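Last updated: 2025-02-06

I love showing a robot a job by hand, and I think more shops should try it before they write a line of code. Your hands already know things you could never put in a manual. 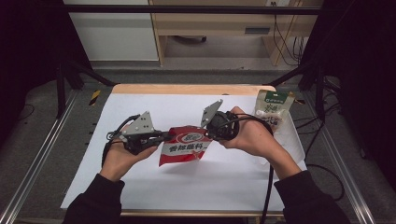
Good teaching starts with awkward objects. Give me a red-and-white snack packet, slightly crumpled, pinched between two grippers - you feel right away how hard to squeeze! A tidy wooden block teaches far less. I'd take 20 careful tries with a packet over 445 rushed ones with a block.

Remote control has its place, but I miss the feel of the thing. 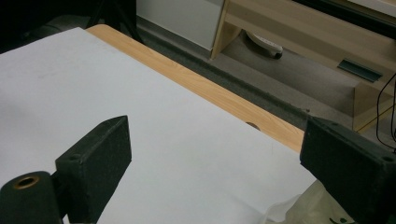 Gripper fingers open over the white sheet.

So start small, and let the people who do the work do the showing.

Contact Kidus Gebru | © Aravena | Back to top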